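Orlow Marsh Duck and Grouse Habitat Project
Progress report for June, to the Bratell Fund

Hi Merja,

I know you said two pages would be fine, so I'll try to behave myself, but there's a lot to tell you this time and most of it is good (the pump is the part that isn't, and I'll get to the pump).

Where we are with the ground work

The south unit is planted. All 70 acres! Siamak Farahani ran the drill for us again and finished on a Friday evening with the headlights on, right before the rain came through. We went with the millet and buckwheat mix you and I talked about in the winter, plus a strip of switchgrass along the ditch so the birds have something to duck into when the hawks are working. The switchgrass will look like nothing for a year or more. Please don't judge it if you drive by.

The aspen cutting on the north side is behind. We'd planned two blocks and got one done before nesting season shut us down, which was my fault for booking the cutter too late. The second block moves to the fall, after the leaves drop. I've already got a spot on the calendar with the same crew, and they're holding last year's price for us. The grouse were drumming all spring in the block next to it, so I'm not too worried about losing ground there.

Wood duck boxes

Mirela Evangelista and her scout troop checked every box on the creek. A few had squirrels in them and one had a very angry screech owl, who got to stay. The bad lids have been replaced and all the predator guards are on now, including the ones on the far side of the beaver dam that we skipped last year. I'd like to move the boxes closest to the county road before next season. There's too much traffic and the hens just don't seem to use them.

Hunter access

This is the piece your board asked about the most. We sent the access survey to everybody who signed in at the check station last season and got 395 back, which floored me. I was hoping for half that. People like the walk-in rule and want us to keep it. They don't like the parking, and I can't argue with them, since I've backed into that same fence post myself. Quite a few asked for a blind that works for somebody in a wheelchair or an older hunter who can't get down a muddy bank anymore. We have that penciled in for the east dike, and Percy Tamayo has drawn up a plan with a ramp and a rail. He's building it out of treated lumber and wants a wide turnaround spot at the top, which I think is smart.

Youth day is still on. Yoshinori Yagi is handling the dogs and the retrieving demo, and he's asked for more time than last year because the kids wouldn't leave the Labs alone. I said yes. We'll do the safety talk first thing in the morning while they're still awake and listening, then clays, then lunch, then dogs.

The pump

Okay. The Jorix pump on the main water control structure quit in the spring, and it has been a long slog. The first repair held for a couple of weeks. The second one didn't hold at all. We ended up borrowing a tractor-driven pump from the Carhuamaca farm next door to get the water down in time to plant, and they wouldn't take a dime for it, only asked that we keep the lane graded. I've ordered a rebuilt motor and it should be in before we need to flood in the fall. If it isn't, we can still flood the lower half by gravity, it will just be slow and I'll be grumpy.
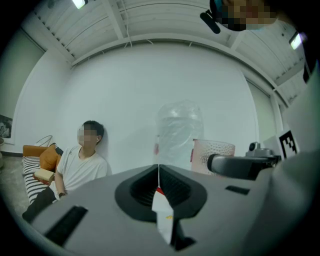
Money

We've spent a bit less than planned so far, mainly because of that second aspen block. The seed came in under budget. The pump did not. The rebuilt motor is $583 plus freight, and I'd like to cover it out of the cutting line and then square things up in the fall. I need a yes from you before I do that. An email is plenty.

The gravel for the parking area isn't in this year's budget at all. I'm getting prices now, and I'll send them separately so they don't get tangled up with this report.

What's next

Over the summer it's mostly mowing the dikes, spraying phragmites (it's back along the west edge, of course it is) and getting the blind built. Percy thinks he can have the posts in by the end of July if the bank stays dry. I'll walk the millet every week and start bringing the water up once the seed heads fill out.

You're welcome any time, and I mean that. Mornings are best. Bring boots, the tall ones, and call when you get to the gate because the chain sticks and I'll have to come down and kick it.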